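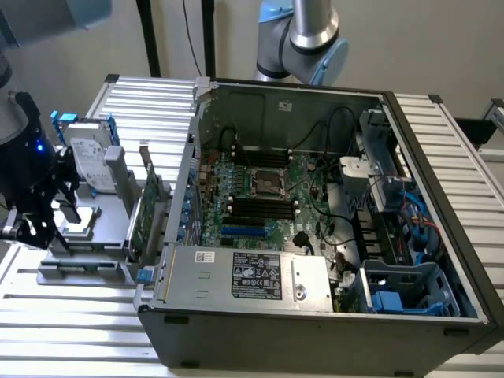
In what order should parts be removed from a desktop tower that is being taken out of service?

Removable parts that hold data come out first, followed by expansion cards, then memory, then the power supply. The motherboard and processor are left until last, and in many cases they stay in the chassis and are passed on together with it.

Masanja Desktop Parts Register
Data card and README

Summary

The Masanja Desktop Parts Register is a collection of written records on the disassembly and reassembly of used desktop computers. It covers 62 tower models and contains 1000 part records. Each record concerns a single part: where it sits in the case, how it is held in place, what is connected to it, and whether it can be refitted without tools. The register was compiled by the Masanja workshop with support from Stellska, and it is maintained by Mwajuma Mollel. Raymonde Morin edits the controlled vocabulary and approves changes to field names.

Purpose

The register was prepared for workshops, school technical programs, and reuse centers that handle mixed lots of office computers. Service manuals are not always available for older towers, and those that are available often describe a configuration different from the one on the bench. The register is intended to support planning of bench work, training of new staff, and comparison of case designs. It is not a repair manual and does not replace the manufacturer's safety instructions.

Contents of the release

parts.csv: the main table, one row per part
models.csv: one row per tower model, with case type and side panel release
steps.csv: removal and refitting steps, in order
vocabulary.txt: permitted terms for parts, fasteners, and condition
CHANGES.txt: record of corrections

Fields in parts.csv

part_id: unique identifier
model_id: key to models.csv
part_class: drive, card, memory, power supply, cable, bracket, tray, fan, board, other
location: position within the case, given with the tower on its side and the open face upward
retention: screw, latch, rail, clip, slot, friction, or mixed
tool_needed: yes, no, or unknown
connected_to: other parts by part_id, separated by semicolons
condition: sound, worn, damaged, or not assessed
notes: free text

Conventions

All locations are recorded with the tower lying flat and the side panel removed. "Upper" and "lower" refer to the case as it lies before the person working on it. They do not refer to the case as it would stand under a desk. Early users of the register found this confusing, and the heading row of models.csv now repeats the rule.

Hard drives are recorded separately from their rails. If a drive is removed with rails attached, both parts receive a row and the rail row refers back to the drive. The same rule applies to trays and brackets. Color is entered in the notes only where it helps to tell touch points from fixed parts, and it should not be used to identify a manufacturer.

Cables are entered once, under the part from which they are first disconnected. A cable fixed permanently to a power supply is not given its own row.

Preparation of the bench

The procedure followed for every tower in the register is given below for reference.

Shut down the computer, switch off the supply where a switch is provided, and unplug the power cord.
Press the power button and hold it for 4 seconds.
Lay the tower on its side on a stable, clean surface and remove the side panel.
Put on a grounded wrist strap.
Note the path of each cable before disconnecting it.
Place removed parts in a holder or on an antistatic mat. Do not stack circuit boards.
Return screws to the compartment marked for the part they secure.

The power supply is never opened. Units with visible damage to the housing are recorded as "damaged" and set aside unopened.

Storage media

Drives with a capacity below 80 GB are recorded but are not offered for reuse. No drive was read for the purposes of this register, and no serial numbers are included. Capacity is copied from the printed label. Where the label could not be read with confidence, the capacity field in the notes is left blank.

Sources and review

Towers were received through the Gredetti office equipment exchange. Each record was entered by one member of the workshop and checked by another against the part itself. Disagreements were referred to Raymonde Morin. Records that remained in dispute carry the word "unresolved" at the start of the notes field.

Known limitations

Small form factor and all-in-one computers are not covered. Business towers are strongly represented and home-built machines are nearly absent, so tool-free rails and latches appear more often than they would in a broader sample. The retention value "mixed" was used too freely in the first release. Some of those rows have been revised, and the remainder are listed in CHANGES.txt. Steps for refitting front panel connectors are incomplete for several models.

Use and citation

The register may be copied and adapted for teaching and noncommercial bench work, provided that the Masanja workshop is credited. Organizations wishing to include it in a paid product should write to the maintainer. A version formatted for the Tadeck inventory system is supplied on request.

Corrections should give the part_id, the field concerned, the proposed value, and the basis for the change. They are reviewed each October and applied in the release that follows.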